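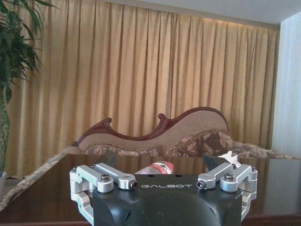

Course: Service Robots in the Home, Unit 7
Topic: The dropped-object fault and how to investigate it
Notes by Dinesh Suvarna, revised 6/13/20

Please read these notes before the lab. You will need them for the written report, and Rhonda Sutherland will ask questions from them at the start of the session.

1. What happened

The fault was reported by our partner site in Narnville. A robot with a two-finger parallel gripper was asked to pick up an object from a table, lift it, and carry it across a living room. The grip was accepted by the software. During the carry the object left the fingers, and the robot continued to the goal position. There it opened the gripper and reported "place complete". In the log the whole task is written as a success.

So we have two faults, and students often mix them. The first is mechanical: the grip force became lower during the motion. The second is in the program: the robot did not check that it was still holding something. The second one is more serious for safety. A robot which knows it has dropped a bottle can stop and call a person. A robot which does not know will drive over it.

2. Review of the mechanism

In a linkage gripper each finger is carried by several links, and the links turn on pivots. The fingertips stay parallel while they close. This is good for boxes and for bottles, but every pivot adds a little play. If a pivot screw is loose, the play becomes larger, and the fingertip can turn outward under load. The motor encoder does not see this movement, as it measures only on the motor side.

In the Narnville case Arnulfo Puma inspected the gripper and found one outer pivot screw turned back. The play at the fingertip was 5 mm. The motor current was normal all the time, and for this reason no alarm was given.

3. The log

The site ran the robot for 1,634 grasp cycles between the last inspection and the fault. The relevant part of the log, in short form:

Close command sent
Width reached, grip accepted
Lift started
Width falls slowly, still inside the tolerance
Width falls to the fully closed value
Move continues
Open command sent, place complete

Look at the fifth line. A fully closed gripper cannot hold a bottle. The information was there, but the Jurberg controller reads the width only one time, at the moment of accepting the grip. Yvette Robichaud has proposed to read it during the complete carry – her change is discussed in Unit 8.

4. Soft and shiny surroundings

A home is harder than a test bench. A glossy table top gives reflections, and the wrist camera may see an edge which does not exist. Cushions and curtains may hide a fallen object from the robot's view. When you plan your recovery step, do not depend on the camera alone. Use the finger width first, then the camera.

5. Lab procedure

Work in pairs. One person holds the stop button during all motion and has no other duty.

a) Switch off the arm power and wait 60 seconds before you touch the gripper.
b) Check each pivot screw with the hex key. Do not tighten anything yet. Write down which screw moves.
c) Move each fingertip gently by hand and measure the play.
d) Tighten the screws to the value on the Valness data sheet and measure again.
e) Put the power on. Grasp a closed plastic bottle, lift it to about 7 cm, and hold.
f) Record the finger width during the hold and during a slow carry.

Keep your fingers away from the links also when the gripper is opening. The pinch point between link and housing is easy to forget – last November we had a bruised thumb from exactly this.

6. Report

Write two pages maximum. Separate clearly what you measured from what you suppose. State the mechanical cause and the software cause under different headings, and propose one check for each. Chapter 5 of Dubey is enough for the theory.

Questions about the lab equipment go to Sheldon Lavoie. Questions about the report you may send to me.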